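Wamwood — kitchen and front of house, part time and full time

Posted 15/09/2020

We need people. Wamwood is a small cafe and supper place, 14 tables, on the corner opposite the old Sison shoe shop. Open for breakfast and lunch, and suppers three nights a week. We reopened in stages over the summer and it's got busy faster than we planned for, so we're short in the kitchen and short on the floor.

What's going:

Kitchen assistant, full time. Prep, washing up, some cooking once you know where things are. Early starts, 6.30 for the bread delivery. Experience nice but not needed. You do need to be ok with heat and noise and being on your feet.

Floor staff, two posts, part time. Taking orders, running plates, till, wiping down between every sitting (properly, not a quick flick with a cloth). Evening shifts mostly. Should be able to carry three plates or be willing to learn.

Weekend baker — cakes, scones, the big tray flapjack. Could suit someone who bakes at home and wants to do it for money. We will ask you to bring something you've made.

Pay is above minimum for all ages and tips are split evenly across everyone on shift, kitchen included. Staff meal every shift. Aprons provided, you bring your own shoes, flat and closed toe please. Shifts go up two weeks ahead and we stick to them. Swaps are fine if you sort it between you and write it on the sheet.

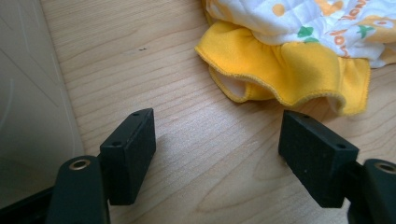 Pale wood, long wavy grain. Get to know it, there's a lot of wiping.

Upstairs room. From next month we're also doing private bookings up there, birthdays, club suppers and so on, so there will be extra hours for anyone who wants them. Not compulsory. Numbers are kept small for now and we follow the current rules, which keep changing, so expect a bit of last minute reshuffling. Masks for all staff on the floor, we supply them if you havent got your own.

Our coffee comes from Corkska and the tea from Gerkano. You'll get a morning's training on the machine before you're let loose on customers. No latte art needed.

Getting here: the 490 bus stops outside, last one back is 11.15 so late shifts finish in time for it. Bike rack in the yard. No staff parking, sorry, the yard is full of bins.

You must be 18 or over for evening shifts as we serve wine and beer. 16 and up is fine for weekend days. Right to work in the UK, we'll need to see the paperwork before your first shift.

To apply: drop a CV in at the counter, or just a letter if you don't have one. Tell us which job, which days you can't do and when you could start. Not between twelve and two please, we wont be able to talk to you. Paid trial shift for anyone we like the look of, normally within the week.

Would like everyone in place as soon as posible. The baker job can wait a bit for the right person, the other two can't.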